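Okodside Shared Workshop
Minutes of the build group meeting, February

Start: 7:00 p.m., upstairs table
Chair and notes: Maja Czarnecka

1. Last minutes
Accepted with one change. The spare hip motor was ordered from Kälin, not from Dasurow.

2. Money
The build account stands at $1,753 after the Kälin invoice. The group agreed to spend up to $300 on cable, connectors and sleeving before the next meeting. Anything over that comes back to the table first. Receipts go in the folder by the door, with the item written on the back.

3. Walking and stance
The stance settings were changed twice this month. The current set keeps the knees bent and the hips well back when the arms are in front of the body. It uses more power than the old set and the hip motors need watching for heat. Maja will log motor temperatures at each session and bring the numbers next time. No work on stairs until this is settled.

4. Bathroom task
The group is still working on the toilet brush job. The steps as written are: pick up the brush, clean the bowl, move the brush clear, put it back. The third step was discussed at length. Some members want the arm to stop and wait before it travels, others think a slower move is enough. Agreed to try the slower move first and compare.
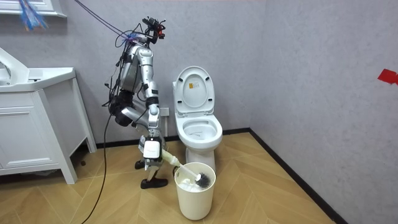 Bathroom task: brush held over the bin, seat and lid up.

The wrist angle was also raised. With a long handle, a small error at the hand becomes a large one at the bristles. A shorter brush was suggested and turned down, as the point is to use ordinary household items. The Puline grip pads will be tried on the handle before any change to the hand itself.

5. Wiring
The loops down the back need to be tied in and labeled. The neck bundle is to be left alone until the head bracket is final. Agreed that the cable on the floor should be routed behind the robot at all times and checked before each run. Sleeving to be bought under item 2.

6. Rules for sessions
Two people present whenever the motors are powered, one of them at the stop button. This was already the rule but had not been written down. It goes on the wall sheet.

7. Actions
Maja: temperature log, wall sheet, order for cable and sleeving.
All: read the task steps and send changes before the next meeting.

8. Other business
The bench vise is loose again. Bolts to be replaced.

Meeting closed 8:40 p.m.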